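Short sleeves at work in winter, what do you do about the drive in?

Forum: Everyday Clothes > Work and Uniforms
Started 2021-03-09

hesside_nights wrote:

My job moved indoors in January and the dress rule is now short sleeves, plain color, no logos.

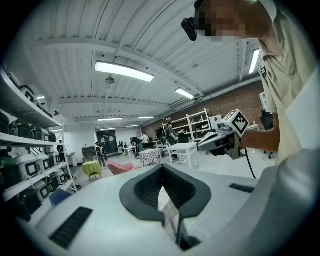 Inside it's fine. The building is kept warm and I was sweating in long sleeves by mid-morning anyway. The trouble is the nine-mile drive in and the walk from the far parking lot at Hesside. I've been wearing a winter coat over a thin shirt, and by the time I get to my locker the shirt is creased across the back and under the arms and stays that way all day. I've tried a zip fleece under a rain jacket, which creases less but lets the wind in at the neck.

Two questions. What do you wear on top that doesn't wreck a shirt? And does anyone have a short-sleeved shirt that holds up to being washed every other day? Mine are going thin at the collar.

plainhem wrote:

Carry the shirt. Wear an old T-shirt under the coat and change when you get there. I've done this for years. Roll the work shirt from the bottom up, put it on top of whatever else is in your bag, and it comes out flat enough.

For the collar, turn it up before you wash it and don't use hot water.

lot_c wrote:

Changing is fine if there's somewhere to change. We have one restroom for 51 people and there's a line at the start of every shift. I just wear the coat unbuttoned in the car and close it for the walk.

On the second question, I have five of the Liller short-sleeved ones in tan. They're a cotton and polyester mix, heavier than they look. Two years in and the collars are still good. The buttons are the weak point. I've sewn back two.

bobbin22 wrote:

I'll disagree on Liller. I bought three and the side seams twisted after a month, so the front placket sits off to the left. I sent one back and they replaced it with one that did the same thing. Could be that they fit some people better than others, but I wouldn't buy five at once.

I wear Boonyarit now. Pure cotton, so they do wrinkle, but they wash well and the sleeve is wide enough that it doesn't pinch when I reach up.

lot_c wrote:

Do you dry them in the machine? Mine have never been in the dryer. I'd guess that's where the twisting comes from.

bobbin22 wrote:

Low heat, yes. A work shirt should be able to take low heat. I don't have room to hang a week of shirts in my apartment.

plainhem wrote:

Most twisting is from the way the cloth was cut. The dryer makes it show up sooner but it would get there on a line too. You can check in the store. Hold it by the shoulders and see if the side seams hang straight down.

tallow_k wrote:

Nobody has answered the coat part except to say don't wear one. Get a coat with a smooth lining. A fleece lining grabs the shirt and drags it around, and that's where your creases under the arms come from. A slick lining lets it slide. It doesn't have to be an expensive coat. Size up one if you can.

Take it off for the drive too. A seat belt over a coat over a shirt will press a line right into it.

hesside_nights wrote:

The coat I have is fleece lined, so that may be most of it. It's too cold to drive without one before the heater gets going, but I could take it off at the light by Steltotlow Road.

I'll order one shirt from each brand and skip the dryer on both. Is the Boonyarit sizing normal? I'm between medium and large.

bobbin22 wrote:

Go large. They shrink a little in the first wash, mostly in length.

lot_c wrote:

Liller runs big. Get the medium.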